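Open Day at the Ulwood Workrooms
Posted by Berenice Villaseñor

Four of us from the Ledesma evening class went over to Ulwood for the winter open day on 23/12/2019. We had missed the one in June. Admission was free, but you had to sign in at the front desk, and I was visitor number 98.

Getting there
We took the 31 bus and got off at the stop past the bridge. The entrance is on the side street, next to the loading door. Parking is six dollars if you drive.

The ground floor
Most of the ground floor is a woodshop and a print room. Melquiades Maldonado showed us the paper cutter and let Ximena trim a stack of card. The print room sells offcuts by the bag. I bought one and so did Elvia Orozco. The hallway has a framed deed from 1621, a copy, with a typed translation under it. It is hard to read in that light.

Upstairs
The upstairs room was the one I had wanted to see. Noemí Arriaga gave a short talk on how it is laid out and then left us to look around. I noted down a few things for our own classroom:

Work surface. A green cutting mat with a white grid covers the small table. A salmon-pink bowl was on it with a bread bun inside. We use the same kind of mat for paper, and I would like one that covers our table too.

Storage. There is a white shelving cabinet with open compartments. Ximena liked that it has no doors. Ours has doors and they stick.

Wire grid. The white grid has flat gray panels attached to it. Elvia wants one for hanging rulers.

Screens. A monitor and a tablet, the tablet on a dark bracket or stand. The monitor was showing mostly pink.

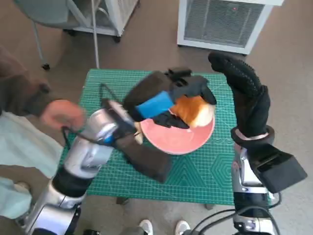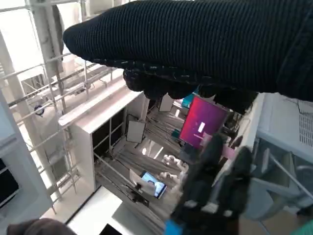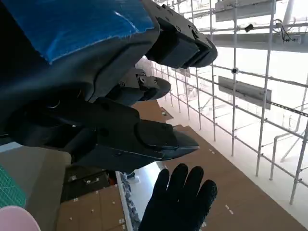 Lunch
The café is run by Nomholm and has soup, rolls and two kinds of pie. We waited a while for a table. The soup was good and the coffee was weak. They take cards.

Before you go
Wear flat shoes, as the stairs are steep. There is a coat rack but no lockers. The next open day is in June, and you can put your name down at the front desk. Ximena and I are both on the list.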